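Chapter 6

Writing a Life: The Obituary and the Family Notice

Most of us will be asked one day to write some lines about a person who has died. The request comes at a bad time. There are telephone calls to make, relatives to collect from the station, and the newspaper wants the text by three in the afternoon. This chapter is meant to be read before that day.

We must first separate two kinds of text. The death notice is short and paid for, and it gives the name, the age, the place and the hour of the funeral. The obituary is longer and tells the life. In small towns the two are often mixed, and a family will send one text which does both kinds of work. The local paper in Ljungberg accepted such mixed texts for 62 years, and its bound volumes are the source of many passages studied in this book.
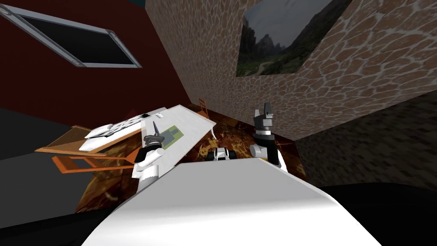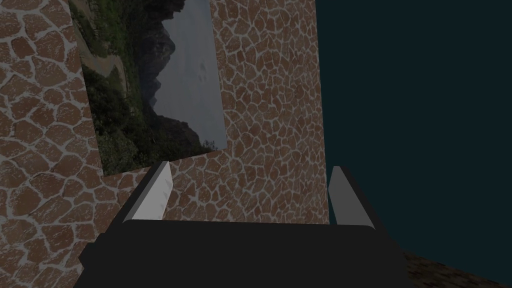
An obituary has to choose. A long life contains perhaps forty years of work, several houses and many friends, and the writer has one column for all of it. Beginners often try to solve this with a list of dates. The dates are correct, but the reader does not meet anybody. One object from the home can do more than a row of dates, for instance a large landscape picture hung on a rough stone wall, if the writer can tell us who chose it and what was said about it at Sunday dinner. Such a detail should be checked with the family, as two sisters may remember it in two ways.

The order of the parts is quite fixed. Birth and parents come first, then school, marriage, work, church or club, and at the end the survivors. You may change this order, but do it with care. Older readers look for the survivors in the last lines, and they will be worried if they do not find them there.

Names need special attention. A woman may appear under her birth name, her married name and a name used only at home. Freya Oakley, who edited the notices at Turkik, asked every family to spell each name aloud - also the easy ones. In a text of 1,000 words she would rather lose a paragraph than print one wrong letter.

In the next section we read three notices for the same man, a miller from Drudent, written by his widow, his employer and his choir. Before you turn to them, write down what you would expect each of the three to leave out.

Related chapters
Chapter 5: Letters of Condolence
Chapter 7: Speaking at the Graveside
Chapter 8: Family Trees and Parish Books

3 comments | 62 shares

Contact | Copyright Stiltivora Press | Back to top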